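Skirby Game Library Opens Its Doors in Drunthorpe This November

DRUNTHORPE - Board game fans of every age will soon have a place to borrow, play and swap their favorites. The Skirby Game Library opens on the first Friday in November at 6 p.m., with open tables all evening and free entry for anyone who wants to stop by.

The library starts out with 38 games on its shelves, from quick dice games that take ten breaths to learn to long strategy games that will eat a whole rainy weekend (and then some!). Members can take home two at a time.
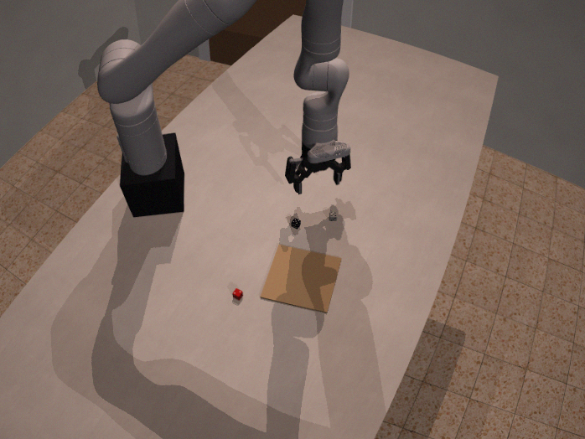
Membership costs $12 a year per household. Kids under eight join free with an adult, and there are no late fees during the opening season.

"I grew up in a house where the dice came out right after the dishes were done," said Lorraine Rutherford, founder of the library. "I want people to walk in, sit down next to someone they've never met and be laughing by the second round. We are so ready to open!"

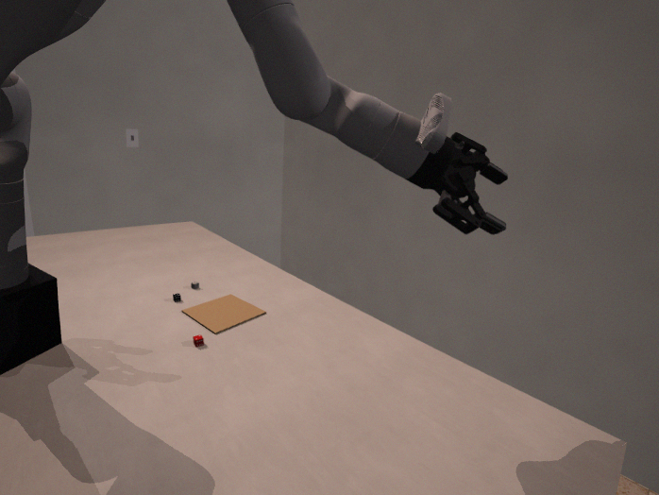 Opening night will also bring the first public play of Clomia, a trading game Rutherford designed at her own kitchen table. Players run rival ferry towns and roll to see which boats make it home. A full game takes 50 minutes, and new players can join in at the start of each one. 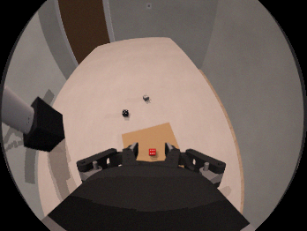 A red die on a flat tan sheet, with two more dice in play.

Regular hours after opening night will be Tuesday through Saturday, 3 p.m. to 9 p.m. Saturday afternoons are set aside for families, and beginners' tables run every evening for people who would like the rules explained slowly and more than once.

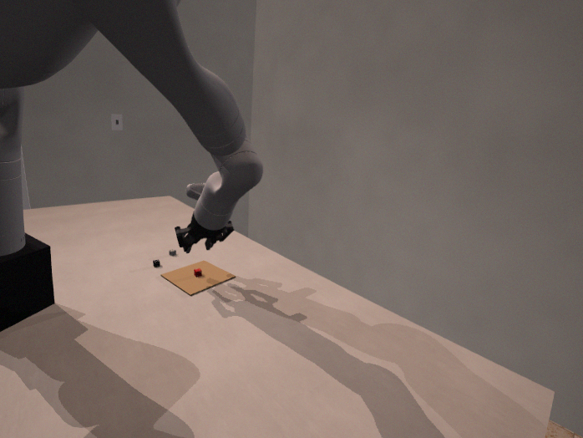 The library is also looking for donated games in good shape. Missing a pawn or a few cards? Bring it anyway, as spare parts are always welcome. Groups of up to 12 can reserve a table by asking at the front desk.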